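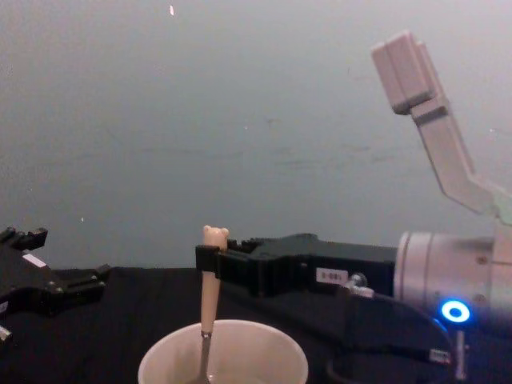
夹爪试用与比较:工作台实用提示(餐具类物件)

本页供维修间及试验台使用人员参阅,内容限于以小型餐具为对象的夹爪试用,包括勺、杯及同类轻质物件。大件搬运与刀具夹持另有规定,不在此列。文中所称“甲爪”为 Troko 平行夹爪,“乙爪”为 Varnard 窄指夹爪,控制器为 Virk,台架为 Drostby 双臂台架。

一、台面准备

台面应铺设深色哑光织物,四边压实。织物有轻微皱褶不影响试验,但杯底所在位置须抚平,否则杯身倾斜会被误记为夹持偏差。浅色杯具在深色台面上轮廓清楚,便于相机识别杯口边缘。背景宜用素色墙面,不得悬挂日历、挂钩或反光物品。

织物每周一更换。换下的织物抖净后单独清洗,不与抹布混放。绒毛附着于指面会降低摩擦,清洁时用不掉毛的干布擦拭,顽固污渍可用布角蘸少量清水,随后擦干。不得使用含油清洁剂。

二、勺的选用

试验用勺应为柄部与颈部材质不同的复合勺,例如浅色塑料柄配金属颈。此类勺重心偏低,竖直夹持时较易保持姿态,适合初次调试。柄端带有造型装饰(如动物头形)的勺可以使用,装饰部分须露出指面上方,夹持点落在装饰以下的平直段。若夹在装饰与柄身的过渡处,指面仅有局部接触,勺体容易绕接触点转动。

全金属细柄勺留待第二阶段。甲爪夹持全金属细柄时,打滑次数明显多于乙爪;夹持塑料柄时,两者差别不大。有意购置单一型号者,应先确认日常所用餐具以何种柄为主。

三、杯的选用与摆放

一次性纸杯与薄壁塑料杯均可。杯口带卷边者较为适宜,勺颈靠在内壁时不致划伤杯沿。空杯过轻,勺尖稍有触碰即会移位,可在杯底外侧粘贴少量可移除胶泥。不建议以注水方式增重,电缆与接头均在台面附近,溅水后须停机检查。

杯的位置以台面标记点为准,置于两臂之间偏前处。每轮试验开始前重新对位,不得凭目测沿用上一轮的位置。

四、夹爪安装与标识

每只夹爪须粘贴编号标签,位置以爪体侧面为宜,字面朝向操作员。标签不得跨越接缝,也不得贴近指根活动部位。编号应与登记簿一致,更换指片后编号不变,另在备注栏写明指片种类。

金属接头用手旋紧即可,不使用钳具。旋紧后轻拉电缆,确认无松动。电缆应从爪体下方绕出,留出足够弧度,避免手腕转动时拉直。台面上的中间接头应放在杯具活动范围以外,接头标签朝上。

未参与当轮试验的一侧夹爪应停放在低位,指间不得留有物件。停放时指尖不得压住织物,以免起动时将台布带起。

五、夹持力设定

Virk 控制器的夹持力以刻度值表示,上限为2,000。塑料柄勺自76起试,每次增加一小档,至勺体提起后不再下滑为止。记录该值后再加2档,作为正式试验用值。夹持力过大时,塑料柄会出现压痕,甲爪的方形指面尤为明显,可加贴薄硅胶片缓解。

两种夹爪的刻度不可直接换算。更换夹爪后,必须从起始值重新试起,不得套用前一只夹爪的结果。

六、竖直入杯动作

动作分为提起、对准、下放、停留四步。对准时以杯口后沿为参照,勺颈略微后倾,下放后可轻靠内壁。下放速度宜慢,勺尖接近杯底时应再降一档。停留期间观察勺柄上端有无偏转,如有偏转,先检查指面清洁情况,再调整夹持力。

乙爪的指宽较小,对准时遮挡杯口较少,相机画面更易判读。甲爪接触面较大,停留阶段更稳。以搅拌类动作为主者宜选甲爪;以取放为主、杯口较窄者宜选乙爪。

七、相机与照明

胸前佩戴的相机便于记录操作员视角,但高度偏低,杯身下半部往往不能入画。需要观察杯底位移时,应另设固定相机。佩戴带须收紧,弯腰取物前先暂停录制。

手腕关节处的指示灯亮度较高,在深色环境中会形成光晕。曝光应以杯口为准手动锁定,不使用自动模式。顶灯直射金属关节时会产生条状反光,可将灯具略微移开,或以白纸遮挡。

八、记录与收整

每轮记录应包括夹爪编号、指片种类、勺与杯的类型、夹持力刻度及结果。结果只填“完成”“滑落”“碰杯”“中止”之一,其他说明写入备注。同一组合中途更换杯具的,须另起一行。

收整时先将勺取出,再张开并停放夹爪,最后切断控制器电源。试验用餐具应与茶水间餐具分柜存放,不得再用于饮食。硅胶片取下后平放,背胶面覆离型纸,边缘翘起者予以更换。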